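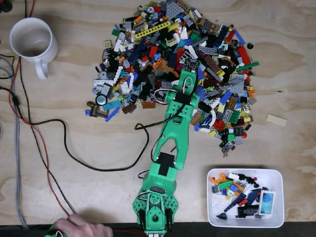 Good practice for small desktop arms: final report

Group project, robotics elective
Radka Petkov, Cameron Ruddock
August 2, 2018

What we were asked to do

Pick a robot in the lab and write rules for it that the next group can really use. Not a full standard. We read the parts of the industrial robot safety standards the library had (ISO 10218, plus the technical spec on collaborative robots, ISO/TS 15066) and tried to work out what carries over to a small hobby servo arm on a wood table. Some of it does. A lot doesn't, there's no fence and no safety controller, and the whole thing weighs less than a backpack.

Setup

Task is sorting LEGO. One heap on the table, one bin, arm picks from the heap and drops in the bin. Leader/follower control, so a person moves a small hand-held leader arm and the follower copies it. We call the setup Nellari, after the folder name it started in. The recording script is Driden. Budget was $135, mostly servos and filament.

How we worked

Started in June. Wrote down what went wrong each session, then turned the notes into rules, then ran sessions with the rules taped to the wall. 3 people outside the group tried them cold, no help from us. Anything they had to ask about got rewritten.

The rules

Rule 1. One operator. Whoever has the leader is the only person who touches the heap, and only with the follower paused. Second person stays on the power switch.

Rule 2. Know the reach. Stretch the arm out by hand with power off and sweep it side to side. Pencil line on the table. Hands stay outside the line while it's live. We drew ours too small the first time because we forgot the gripper open adds length.

Rule 3. Cables. Servo wires get strapped to the arm segment with enough slack for the full joint range, checked by hand before power. Loose cable on the table goes out to the side, away from the path between heap and bin. This is our weakest rule in practice. The long one off the upper joint still lies in a big loop over the wood and we never found a route we liked. Radka wants a clip at the base, Cameron wants an overhead hook. Not settled.

Rule 4. Drinks off the table. In the first draft this said "liquids away from electronics" and everybody read it as fine if it's on the far side. It is not fine. A mug next to the cables breaks the rule, empty or not. New wording is just: no mugs, no cups, no bottles on the table. We broke this one ourselves more than any other.

Rule 5. Stop means power. Closing the script does not stop the arm, it holds its last position and keeps pushing if it's jammed into something. Kill the supply. Hold the upper arm first or it drops.

Rule 6. Stalls. Gripper down in a deep pile can wedge between bricks and the servo sits there heating up. If it hasn't moved in 5 seconds, pause and back out. Don't force it with the leader. We cooked one servo learning this.

Rule 7. Strays. Pieces that land outside both heap and bin stay put until pause. Picking up "just the one tile" while the arm is live is exactly how Cameron got his knuckle pinched. No injury, but it's in the log.

What the standards say vs. what we did

Risk assessment first: did it, late. Should of been week one.
Emergency stop in reach: switched power strip. Not a real e-stop, no rating, we say so on the wall sheet.
Force and pressure limits for contact with people: not measured. No sensor for it. Left as open.
Marked workspace: pencil line, see Rule 2.
Training and records: one page sheet, sign before use.

Problems

Rules got skipped when people were in a hurry, mainly 3 and 4. Checklist started out at two pages and no one read it, so cut to one. Also our log is uneven, early sessions have barely any detail, so we can't say how much the rules reduced anything. Wouldn't trust a number from us there.

To do for next group

- fix the cable route, pick clip or hook
- proper e-stop button
- borrow a force gauge and test the gripper
- second bin for the tiny round parts, they end up mixed in with everyhting
- redo the reach line if the arm gets moved, even a little

Wall sheet is in the shared folder with the Driden code. Print it at full size, the small print one is unreadable.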